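Open day at the Vosden works, January 22, 2026

I went to the Vosden open day expecting to be sold something, and I was. The firm took over the old Vondráček textile mill two years ago and now lets the upper floors out as small workshops. The leaflet called it "a living quarter for makers". I have been to enough of these to know that a living quarter usually means a café and a waiting list.

There is a café. A coffee and a slice of seed cake came to 6 pounds, and the cake was dry.

The tour was led by Intan Subramaniam, who knew the building well and was fair about its faults when pushed. She took 27 of us up the back stairs, far too many for a staircase that narrow, and we stood on the first landing while she talked about the windows. They are the original metal ones. The plan is to keep them, and I would like to know who pays to heat the rooms behind them. The answer was that heating is "under review". It was also under review in October, according to the minutes on the wall.

Rents are the real question. Waqas Jafri, who binds books on the second floor, told me his had gone up once already and that he'd had a month's warning. He likes the light and he likes his neighbours. He didn't say he would be staying. 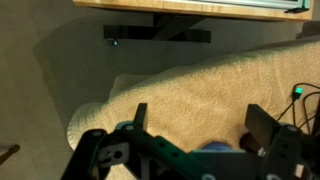
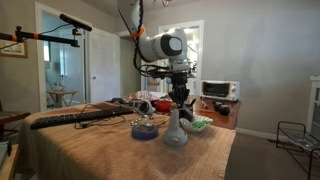
The top floor was closed to us, which was a pity, as the roof is where the money is meant to have gone. Intan said the slates on the north side were finished. From the yard I could see new slates and, below them, a gutter with a small tree growing out of it. I asked about the tree and was told it was on the list.

I did enjoy the dye room. Sawsan Masri has put together a display of old sample books from the mill – browns mostly, and a very good dark red – and she can tell you which ones faded and why. It was the only part of the afternoon where I forgot the time. It also had no sign on the door, so half the group walked straight past it.

Getting there: the bus stops five minutes away, whatever the leaflet says about two. The car park was full when I arrived. The lift goes to the second floor only, and the toilets are on the ground floor behind the café. They say another open day is planned, but I couldn't get a date out of anyone.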